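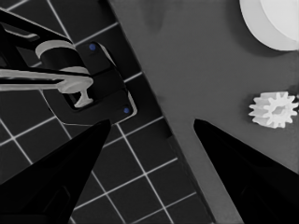

Garlow Workcell review: can a robot arm do small assembly work yet?

I run a small repair shop for kitchen machines, mostly mixers and meat grinders, and a good part of my day goes to putting little gears back on little shafts. So when my friend Savvas Kourkoulas told me that Garlow lets you try its two-finger arm in simulation before you buy, I took the trial. It costs 30 dollars for a month. The real arm is 1095 dollars, without the table.

The installation was easy. The program took one evening to download on my slow connection, and after this it opened without any error. The manual is written by people who know robots very well, and it forgets that the reader may not. I had to read the chapter on coordinates 3 times. Sotiris Koutsoukos, who works with me, gave up on it and learned from the menus, and he was faster than me.

What I like first is the wrist view. You look down between the two black fingers, and you understand quickly how near you are to the part. The fingers become narrow at the tips, so they can reach a small gear without covering it from your eyes. My old training program from Vasilakis had wide, flat fingers and I was always guessing.

The picking is good. I let the arm pick a white spur gear from a flat surface 400 times during the nights, with the gear turned a little differently each time, and in the morning the report showed very few misses. For loading a tray or sorting clean parts, I would trust it.

Putting the gear on a shaft is another story. If the hole and the shaft are not well in line, the arm pushes, stops, and goes back to try the same thing again. A person feels the teeth touching and turns the gear a little, without thinking. The program has a setting called "soft insert" which should do this. It helped when I made it slow, but then one gear takes longer than my coffee.

I have also some complaints about the look of it. The dark tiled floor with thin white lines is tiring after an hour, and most other things are black, gray or white. I would like more color on the parts. I wrote to the support and they answered politely, but with no promise.

And the house? My wife asked if it can empty the dishwasher. Garlow sells an extra package for home tasks, named Plikovora, and I tried the free part of it. It moved one cup to a shelf, very carefully. With two cups touching each other it waited for my help. I would not buy it for this.

For learning, and for deciding if your work fits a machine, the trial is worth the money – I give it four stars. For the real arm I will wait. The dealer in Drikbridge says a new version of the insert function comes in December, and I will try it again then.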